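About Vumska

Vumska started as a spreadsheet of game console prices, kept by Ha-neul Bang after paying far too much for a used handheld with a sticky left trigger. Friends asked for the link. Then their friends did, and the spreadsheet began crashing every evening, so in January it became a website with a logo and everything.

What we do

We track restocks, bundles and trade-in offers for consoles and accessories, and we post them while they can still be bought. Our list covers 287 stores, from the big chains to places like Hondier, whose checkout page has tested our patience for years. We send alerts to about 2690 readers, most of whom unsubscribe the minute they get their console. We take it as a compliment.

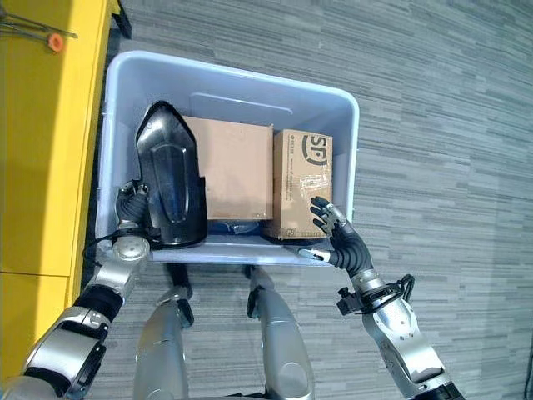
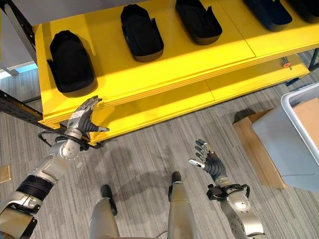
How we make money

Slowly. Some links pay us a small commission, and those are marked. Stores can't buy a place on the list. Jomau once offered us 70 dollars to call its headset "premium" – we still have the email.

Who we are

Ha-neul runs the site and writes the alerts. Shin, our price checker, is a script, and it has been wrong 2 times this year, both times about the same controller.

Got a tip or a complaint? The contact form goes straight to Ha-neul, who reads the complaints first.

Page last updated May 2022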